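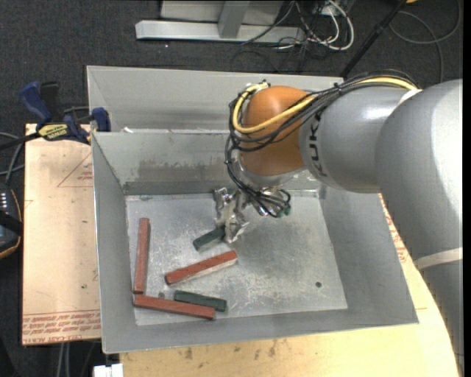
Figure 3. Open metal bin with sloping sheet-metal walls.

3.2 Wear of bin surfaces

Scratches on a metal floor change how grain slides over it. At the Travumside store we compared 20 bins, all in use for at least 5 years, and weighed the grain left behind after emptying. The total was 1,255 grams. Most of it stayed in the corners – even where the walls were steep. Bins from Sallbridge, which are cleaned every August, kept less grain, but their colour had also become duller. We did not measure the effect of moisture.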